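Teaching by hand, notes from this week at Collthorpe. The task is pen assembly, two arms, fixed order of parts.

We tried remote control first. Yoon-hee Tak drove the arms for 320 runs. Fine for picking up the barrel, poor for threads – the operator gets no feel for when they catch.

So now people do it with their own hands, view from the head, and the policy learns from that. 2,228 clips so far.

Min-kyu Oh's rule for demonstrators: keep both hands over the board, don't rush the refill. Pauses longer than 3 seconds get trimmed.
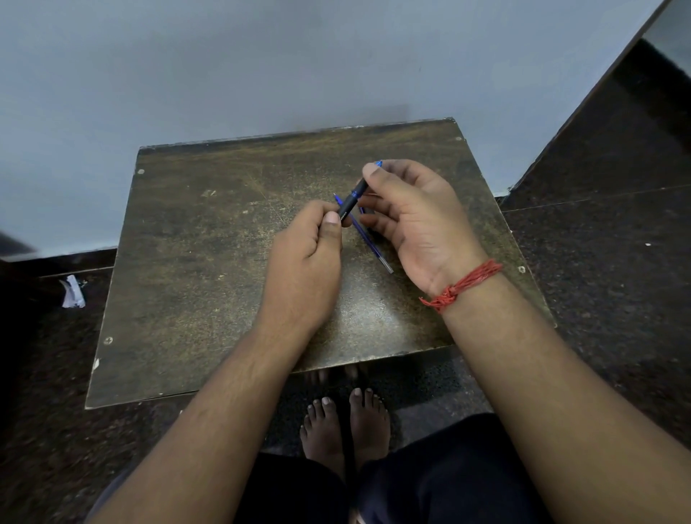
Barrel in the left hand, blue cap end in the right, refill still out.

Open problem: thumbs hide the joint at the moment we care about most. Trying 2 new grips next.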